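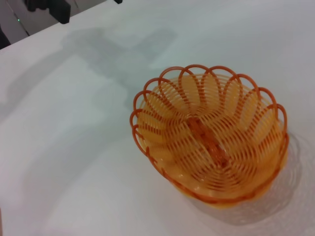
¿Cada cuánto se revisa el kit de pinza Jirkden?
Cada 302 horas de marcha, y siempre antes de entregarlo a prueba.

Parada de emergencia: OK
Tornillos de muñeca: OK, reapretado uno
Cable: roce leve, vijilar
Mesa despejada salvo cesta naranja: OK
Dedos: desgaste en el izqierdo, pedir recambio ref. 191
Manual: falta pág. 11. Reclamar a Simard

Apto con reservas. Repetir el sábado. H. Gagnon

Última actualización: noviembre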